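July 31, 2021

Legs are shot. I'm writing this flat on the couch with a bag of peas on my left knee and I can hear the sprinkler going next door, and I don't think I've ever been so happy to be sore in my life!

So, first scrimmage of the summer. Dimgate against Petero, on the school field because the city still hasn't fixed the lights at ours. I got there early, which never happens, and Eleri Pumphrey was already out there with the cones, yelling at me to quit standing around and help. I love Eleri. She's been coaching this team since before I could throw a spiral, and she still lines up a cone, walks back, squints at it, and moves it two inches.

I figured I'd be at safety all day like in practice. Then Tomos Lewis showed up with his wrist taped and Eleri just pointed at me and said "you're catching today." I haven't played receiver since high school! I had on the wrong gloves (the old ones with the hole in the thumb) and I didn't know half the routes. Arwel Lougher drew them on his palm in the huddle with his finger, like that was going to help.

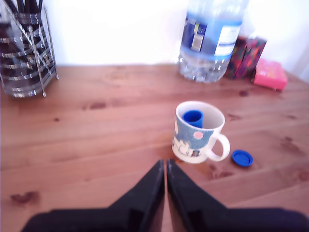 First series was a mess. Arwel threw one behind me, then one way over my head, and on third down I ran the wrong direction completely and he had to eat the ball. Petero scored on their second drive, a plain old run up the middle, nothing fancy. Our linebackers bit on the fake and the kid was gone. Caradog Morris had the angle on him and slipped. He lay there on his back for a while looking at the sky and I thought he was hurt, but he was just mad.

Second quarter went better. We started running it ourselves, over and over, behind Tegwen Maddocks, who I swear moves people like furniture. Four yards, five yards, four yards. It isn't pretty but man, you could see them getting tired. Then Eleri called the thing we'd been fooling around with at practice, the one we call Trevor (long story, it's named after somebody's dog), where we fake to the back and I sneak out of the slot behind everybody. And I was OPEN. I was so open I got scared. The ball hung up there forever and I remember thinking very clearly about the hole in my thumb. Caught it against my chest like a bag of groceries and fell into the end zone.

I got up and spiked it and it bounced off my own shin. Tegwen has already told everyone.

So we went into the half tied, and everybody was sitting in that skinny strip of shade by the fence, pouring water on their necks. Caradog's mom brought orange slices like we're in second grade and I ate way too many. Big mistake, I could feel them sloshing all through the third quarter.

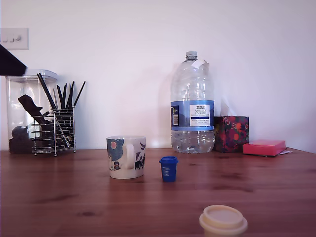
The third quarter was mostly punts. I'd like to write something exciting about it but I really can't remember a thing except the heat and a long argument about where the ball was spotted. Whoever mowed the field didn't bother repainting the hash marks, so every close one turned into a debate. Arwel would argue with a mailbox.

Then late in the fourth we had the ball and a chance to win. We called Dena, the quick slant, and I ran it right this time, I know I did, but their corner had figured me out by then and got a hand in. The ball popped straight up and one of their guys ended up with it. He ran it all the way back. I chased him for maybe half of that before my legs filed a complaint.

We lost by a touchdown. I moped for the whole walk to the car, and then Eleri came over and said she wants me at receiver for the opener too, even if Tomos's wrist is fine. Said he can go the other side and they'll have to cover both of us. I tried to act casual -- I think I said "sure, cool" -- and then I yelled with the windows up at the stop sign.

Need to do: new gloves, for real this time. Ask Arwel to write the routes on actual paper. Ice the shin too, it's turning a funny color where the ball got me.

The peas are thawing. Going to go put them back and see if there's any pasta left.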